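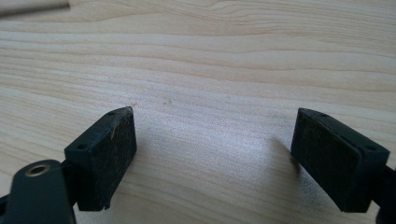 Guests at the Sawatzky farm, just up the valley from Mundach, will have a new way to fill their mornings from September, when the long footpath to Tandgate opens to walkers again. It starts behind the old barn and follows the stream for a good while before it climbs, and anyone who has stayed here before will remember how nice it is to get up there before breakfast. The new signposts are going to be pale wood, with long wavy grain running along it and a curve or two where the lines bend together, and we like it so much that the lettering will be kept small.

The full loop is 20 kilometers, so do bring a proper lunch and a hat, but there is a gentler walk of 5 kilometers for families (and for those of us who had a second helping the night before!). Jaxon Simard, who grew up on the next farm over, will lead a guided walk every Tuesday, leaving the yard at half past eight and stopping at the Oltard orchard for cider and cheese – dogs are welcome as long as they stay on a leash near the sheep.

"My grandfather used to take this path to market, and he always came home later than he said he would," said Harvey MacLeod, who looks after the guest rooms and is happy to lend out maps, walking sticks and even a spare pair of boots if he has your size. The guided walk is free for anyone staying on the farm, and other visitors can put their names down at the kitchen door the evening before.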